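PROP 210 Intro to Property Development
Week 4 notes – mixed-use sites and selling off the plan

These are my speaking notes tidied up a bit, not a full script. Read alongside the Kirkberg brochure and the contract extract in the course folder.

Where we got to last week: feasibility, residual land value, why the developer's margin is the last thing calculated and the first thing argued over. Tonight is what gets built and how it gets sold before it exists.

Mixed-use, the basic idea

Shops at the bottom, homes on top. Sometimes a level of offices between. Council usually wants an active street front, so the retail often isn't the developer's choice. Shops can drag for years after the apartments are gone. Kirkberg: 100 apartments, all sold before the slab was poured, and 2 of the shops still papered over when Myung-ja did her site visit in December.

Terms you need
Strata lot – the bit you own
Common property – the bit everyone owns and everyone pays for
Stratum subdivision – splitting the building into layers, so retail and residential can have seperate owners corporations
Podium – the wide lower part, shops and parking mostly
Sunset date – if the building isn't finished by then, the contract may be able to be ended. Read WHO can end it. 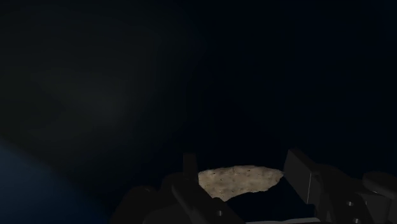 Chinyere Akinola
Sessional lecturer, Property and Planning

Off the plan – how it runs

Buyer signs on drawings, a finishes board and maybe a display suite. Deposit goes into trust. Bank looks at the signed contracts before it lends for construction. So presales are really about finance, marketing comes second. No presales, no crane.

Typical order: site secured, approval, display suite opens, presales reach the bank's target, builder signed, construction, plan registered, settlement. Kirkberg did the first two the other way round with an option on the land. Worth asking why (hint: who carries the risk if council says no).

What buyers miss
Floor area on the brochure may include the balcony. Check the plan.
"Or similar" in the finishes schedule. Stone can become something else.
The levy estimate is only an estimate. Tends to be low in the first year.
Valuation at settlement can come in under the contract price, and the buyer has to find the gap.
Parking may be on a seperate title or a licence only.

Shared costs, the bit people fight about

Loading dock, grease trap, lifts, fire system, garbage room. Who pays? Should be in the building management statement. At Tratmont the residents were paying almost half the loading dock costs and never used it. Took four years to get changed. Kristine Belmonte's summary is in the folder, two pages, read it before the tutorial.

Also think about hours. Cafe deliveries at 5 am under somebody's bedroom. Exhaust from a restaurant has to go up through the building, so if the riser isn't in the design at the start you basically can't have a restaurant later. Cheap on paper, very dear to add.

Tutorial task

Site is 400 square metres of ground floor retail with apartments over. Groups of four. Decide on one large tenant or several small ones, and say what that does to parking, waste and the levies. One page, plain english, sketch plan by hand is fine.

Şükran Sarıgül is taking the early tutorial and Nkechi Odukoya the late one. Swaps go through them, not me.

Next week: leases. Bring a calculater.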